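Okay, kitchen reorganizing thread, part whatever. Sunday update. 22 July 2012, for my own records, because I will want proof later that I finally dealt with the bowl shelf.

Background for anyone new: I bought the big clear bowl from Pletis back in January, used it for one trifle, and then it lived on top of the fridge with mail in it. MAIL. Takeout menus. A single sock at one point.

So today everything came off the shelf and over to the white table, and I started with the bowl.
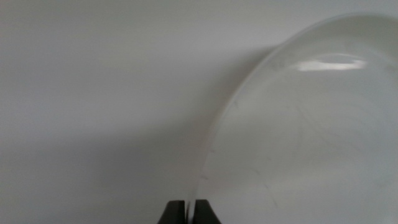
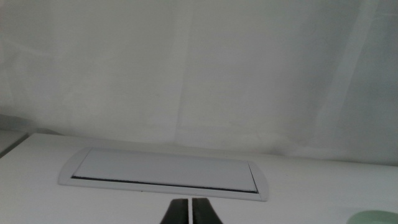

1/ Let's talk about the scuffs first. You get these thin wispy lines on a clear bowl, and they show up when the light catches them. I tried dish soap, then baking soda paste, then vinegar. The vinegar did the most but I wouldn't call it a miracle. A few of those lines are just mine now.

2/ If anybody has a trick for fine scratches on a clear bowl please tell me. My aunt swears by toothpaste, and I'm a little scared of it because she also swears by toothpaste for sunburn.

3/ The table! I love the table. It's the white one with the cable cover set into the top, and yes it was sold as a desk, and yes I use it for kitchen stuff. The desk was 100 bucks secondhand and the kitchen cart I wanted from Vatuda was 655. That was a short conversation with myself.

4/ Also the cable cover is great for a kitchen? Mixer cord goes down the hole, lid goes back, no cord flopping around in the flour. The only bad part is crumbs. They get in around the lid and you have to go after them with a toothpick. I used a dry pastry brush for a while and it just pushed them deeper.

5/ Somebody asked about the white fabric behind the table. I wanted something plain back there that I could throw in the wash. It does crease, and I have decided not to iron it. I ironed the last curtain I had and it looked perfect for maybe a day and a half, so never again.

6/ Back to the shelf. New rule is biggest bowl on the bottom, which sounds obvious, but I had it the other way for so long. I was lifting the giant bowl over my head every time I wanted popcorn. I'm short! It was a whole event!

7/ Things I'm getting rid of: the salad spinner with no lid, two of the plastic tubs, and the Stistmont egg poacher I was so excited about (sorry to everyone who had to hear about the poacher). They're in a box by the door and if you're local you can come get them before Wednesday.

8/ Things I'm keeping even though I shouldn't: the fish-shaped mold. I have never made anything fish-shaped. I might though.

9/ Shelf liner question. The Khổng one I used in the pantry has held up really well but it only comes in a pattern with lemons, and I already have so many lemons going on in this kitchen. Does anyone know a plain one that doesn't curl at the corners? I don't mind cutting it myself.

10/ Somebody already replied "just put fruit in the bowl and leave it out." I've tried! The fruit goes soft, I feel guilty, I make banana bread, and then I have nearly 1,000 slices of banana bread in the freezer. I can't keep living like that.

11/ Okay, the bowl goes on the bottom shelf with a dish towel folded inside it, and the mixing bowls go on the shelf above. No mail anywhere near it. If you come over and see mail in it, you're allowed to say something.

12/ Spice drawer next weekend. I opened it just now to look and closed it again. There are three paprikas in there and I think one of them moved here with me.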